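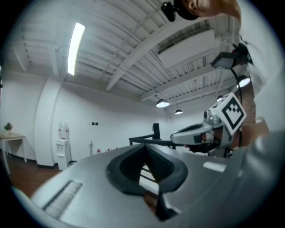 *White painted decking and the long beam, main room, Gastmont building*

Sep 8, 2020

Hi Yee-man,

Time for the second report on the Gastmont room, and I'm happy to say most of it is about the ceiling, because the ceiling is finally done! You'll remember from my first one that I went on a bit about whether to hide the metal decking behind tiles. Pin-yu talked me out of it (thank you, Pin-yu) and we painted the whole thing white, ridges, joists and all. I love it. The room feels taller and I've stopped reaching for the light switch at three in the afternoon.

The paint took longer than I told you it would. Those ridges eat up a roller, and Ming-te ended up spraying most of it over two weekends after we'd masked everything below. We also went back over the long beam, where the old color kept coming through as a sort of tea stain. Senan thinks it could use one more coat at the far end. I think it's fine, but he's the one up the ladder, so I'm leaving it to him.

**Money.** We spent $807 of the ceiling line on paint, primer, masking film and the sprayer rental. That leaves $132, and I'd like to move it over to lighting if that's okay with you. The quote from Rilen for the last two fixtures came in a little higher than I'd hoped and this would just about cover the gap. Could you let me know by email? Nothing gets ordered until I hear back.

**Sound.** Okay, the not so great part. A hard ceiling is a noisy ceiling, and with 20 people in there on our open evening it was a lot. Jui-lin has been looking at felt panels that hang between the joists, and she's borrowing a few from Lu so we can try them before we spend anything. I don't want to lose the look of the decking, so we'd start at one side and see how much it helps.

**What's next**

- Touch up the beam (Senan)
- Try out the borrowed panels (Jui-lin and me)
- Fixtures, once you've said yes or no on the $132
- Floor sealing, still planned for December, when the Wondunar classes take their break

I still owe you the receipt for the masking film. It's in the truck, I'm nearly sure of it, and I'll scan it with the others this week.

Come by whenever you like, and look up when you do!

Ming-te and the rest of us say hi.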